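**Ticket: left hand gripper, tracking drops and late close**
Station: Shakya, Tasasbridge office
Opened: 9/8/25
Status: monitoring
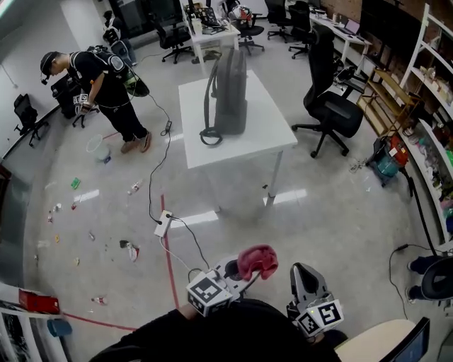 ## Reported problem

Left gripper on Shakya loses its pose during cloth pickups. The Grivex log shows the marker cube going missing for a moment, then coming back with a small jump. On the same runs the fingers close late. Right gripper is fine on both counts.

## Checked so far

- Cube faces wiped with a dry cloth. No scratches, no lifted corners on the printed patterns.
- Cube mount screws – two of them were loose. Tightened by hand, no thread lock yet.
- Swapped the left and right cube IDs in Zustine and back again. Fault stayed with the left gripper.
- Finger travel tested with nothing in the fingers. Full open and full close, no grinding.
- Thin white cable reseated at the gripper end. Late close went away for a while, then came back when the arm was raised to shoulder height.

## Cause

Two separate faults. The loose mount explains the pose jump. The late close follows the cable: with the gripper held still and the cable flexed by hand near the plug, the Grivex log recorded 19 dropouts in one session of 3,062 samples. With the spare cable fitted it recorded none.

## Fix

1. Power off the gripper before unplugging anything.
2. Fit the spare cable and leave a hand's width of slack at the wrist.
3. Tape the slack to the grip, clear of the fingers and the cube.
4. Recalibrate the left cube in Zustine. It took 3 tries to get a pass, the first two failed on glare from the windows. Blinds down for the third.

## Still open

- Thread lock on the mount screws, both grippers.
- Order another cable. There is no spare on the shelf now.
- The floor end of the cable has no strain relief. Someone will step on it sooner or later – a clip on the power strip would do.
- Check the left cube mount again in October and close the ticket if it has held.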